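Chapter 7
Grip Faults and the Protective Stop

After working through this chapter you should be able to separate a lost grip from a false report of a lost grip, read a fault log in order of cause, and state when a stopped hand may be opened by remote command.

Terms introduced: grip margin, stale reading, holding stop, release interlock.

7.1 A fault at Dillel

On Mon 16 May a table-handling cell at Dillel stopped with the hand closed on a paper cup. The controller, a Cisuvex unit, logged code 3704, "grip force out of range," and held position. The operator cleared the code and pressed resume. The hand closed further, the cup wall buckled, and the controller logged the same code again.

The first reading of the log blamed the finger pads. It was wrong. The force value had been frozen for 900 milliseconds before the first stop, while the position value kept changing. The controller had been comparing a live position with a stale force reading, and it went on asking for more grip to correct an error that was no longer being measured. The limit for a stale reading on this cell should have been 100 milliseconds. It had been switched off in April during a cable change and left off.

Two points follow. A fault code names the check that failed, which may lie several steps after the cause. And a resume command repeats the last request — including a bad one.

7.2 Why light containers are hard cases

A paper cup gives way at low force and gives little warning first. Its grip margin, the gap between the force that holds it and the force that crushes it, is narrow. A container nested in another adds a second difficulty: a finger inside the rim works in a small space, and an opening move can push the outer piece sideways. The release path must therefore be checked before any stop is cleared.

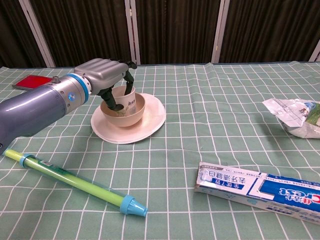
Marit Dalen objects that a check by eye is too weak a rule, and that the release interlock should refuse any open command until a fresh force reading has arrived. Her objection is sound for cells with a working sensor. Where the sensor is the failed part, the interlock would hold the hand closed for good, and a manual release procedure is still needed. Section 7.4 gives one.

7.3 Reading the log

Begin with the last moment at which all values were changing. Work forward from there, and mark each value that stops before the fault code appears.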